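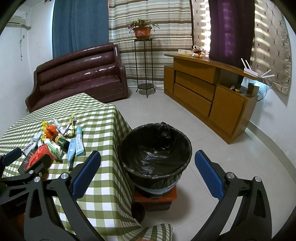 Bin on the stool, tablecloth pile to the left, both grippers in. Bag edge folded over the rim like it should be.

OK quick one, I have a call at 4 and I promised Urszula I'd get the tidy-up rules out of my head and onto a page before then. She's got new people starting in February and they keep asking for "the standard." There isn't one. There's a Pellgate doc with 19 rules in it, half of them contradict the other half, and I don't think anyone has read past rule 9. I wrote a chunk of it so I can say that.

So. What I actually want people to do when they're recording trash clearing with the hand-held grippers.

Reset before every take. Full reset. Pile goes back on the cloth, bag goes back over the rim. If you only put back the stuff that's easy to pick up you end up with a set full of easy picks and the policy learns nothing about a flattened tube.

Bag check. Edge folded over the outside, all the way round, and the opening wide enough to drop into. A bag that slumps inward eats the wrapper and the fingers with it. Kornél wants a clip on the rim. I'm against clips, no home I've been in has clips on the bin. Still arguing.

Keep the bin in view at the start. Doesn't need to be centered. Needs to be there. We threw out 11 takes from one apartment because the bin only showed up when the hand was already over it, and that was a whole afternoon of somebody's work.

Don't stage the room. This is the one I'd fight for. Leave the plush toy on the cabinet, leave the cable on the sofa, leave the curtains alone. People get embarassed and start cleaning. Please don't. Mess that isn't the task is still useful. The only things you move are papers with a name or address on them, and family photos. Those go in a drawer, and you ask first.

One item per grip. I know. Two wrappers at once is faster and everybody does it at home. Label says one, so do one. If two come up together put them both in and mark the take, don't shake one loose in mid air, that looks like a drop and gets tagged like a drop.

Soft plastic: come in from the side, pads flat to the cloth, close slow. Crumpled bags are fine. Thin clear ones are misery. Bottles, grab across the narrow way. Gergely does them end-on and his are fine but he's had way more practice than the rest of us so don't copy Gergely.

Stay off the cloth with the fingertips if you can help it. Pinch the tablecloth once and the whole pile comes toward you. Diarmuid's version of the rule says "avoid contact with textile surfaces" which, ok, but the stuff is lying ON the textile surface, so what does that mean. Mine says: touching is fine, pulling isn't. If you pull it, stop, reset, go again.

Bad takes. Keep them, mark them, don't delete. I'd rather have 10 with honest notes than a clean folder I can't trust. Note can be three words. "Dropped the tube" is a good note. "Some issues" is not a note.

Stop when your wrist hurts. Not when the count is done. Emese put that one in the Usia house rules in bold and we should just steal it word for word.

Stuff I haven't decided: whether the stool counts as part of the bin for labeling (Urszula says yes, I say it's furniture), and what we do about low sun thru the curtains late in the day. Right now I just let it come in. The Choo team draws everything and I think they're going to regret it.

Anyway thats most of it. If you think I missed one put it in the comments, I'll fold it in before the PDF goes out. Call in six minutes and I haven't eaten.

Filed under: House Rules, Data Collection, Grumbling
Contact | © Pellgate Notes | Back to top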